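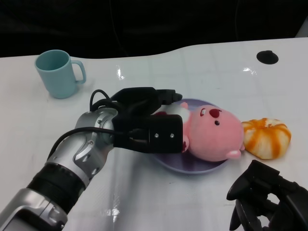 Quick update on the Stovcombe meal and visiting program, covering the stretch since the September check-in. Sorry for the rough shape, typing this between deliveries. The visits side is where most of the movement has been. We went in thinking people wanted the hot lunch and would put up with the chat, and for a good number of them it's the reverse. Garnet Friesen has been pushing the idea of a proper sit-down drink at every visit, one light teal mug with a decent round handle on the table before any paperwork comes out, and the visits where we do that run longer and we hear more. Falls, missed pills, a heater that quit last week. Stuff that never shows up on the intake form.

Where we are against the plan

Meals. Over 900 delivered in the period. Target was lower so we are ahead, but the pace won't hold if the fuel line stays where it is (see money, further down). Soup is still the favorite. The fish pie came back half eaten from a lot of homes, so it's off the menu and chicken and rice is on.

Visits. On track. Two routes running, east side and the river road. The river road route is slow, long driveways, gates, dogs. Jocelyn redid the order of stops so the folks with morning nurse appointments come last. Helped a lot. Drivers are back by 2:30 most days, it was closer to four before.

Phone check-ins. Behind. Said we would have these going by now and we don't, not really. We have the list and the script. What we don't have is enough people free in the late afternoon, when most of our members want the call. Mornings are easy to staff and hardly anybody picks up. Five callers trained so far, and we need more before this can be called a service.

Staffing

Jocelyn Poirier moved from part time to full time as route lead, as approved. She also does new driver ride-alongs now, which I used to do badly. One driver left for a job in Gagnon, closer to home, no hard feelings. Post is advertised. Had a couple of good applications and one very good one, but she can't start until her kids are settled in school, so the river road is being covered out of the relief budget until then.

Training done: food handling refresher, safe lifting, and a short session on hearing loss. The hearing one was the best of the three by a mile. Turn off the radio, face the person, dont shout. Several drivers said they had been doing it wrong for years. Would like to run it again for the callers if there's any room left in the training line.

Partners

Clinis is still lending us the walk-in cooler overnight, on the same terms. They want the agreement in writing this time and I think that's fair. Draft is with them. Jillura agreed to handle the scheduling software through the spring, and the switch over was bumpy. We lost a batch of diet notes, mostly low salt and diabetic, and had to re-enter them by hand from the paper cards. No wrong meals went out that we know of. We're keeping the paper cards.

Money

Spending is close to budget overall. Fuel is over, food is a little under, printing is under becuase we dropped the monthly menu flyer and put the menu on the lid of the box. Would like to move the printing savings across to fuel. I read the grant letter as needing your sign-off for that, so please take this as the request. The full sheet is coming separately once the bank statement is in.

Van number two needs brakes. Quote is in, it's within the maintenance line, going ahead.

What members are telling us

Mostly good. Complaints are about portion size (too big, believe it or not) and the lids, which are hard on arthritic hands. We're trying a peel-back kind on the east side route. One gentleman asked whether we could bring the newspaper with lunch and we now do, he pays for it. A few asked for the same visitor each time. We try. Garnet has a handwritten chart of who gets on with who and it works better than anything in the software.

Next up
- fill the river road driver post
- afternoon callers, at least enough to start with the people living alone
- Clinis agreement signed
- decide on lids after the trial, cost is a bit higher
- winter plan - who gets shelf meals ahead of the first snow, and where we store them

On that last one, storage is the problem. The church basement floods. If you know of a dry room in Stovcombe with a ground floor door, call me, any time after 3.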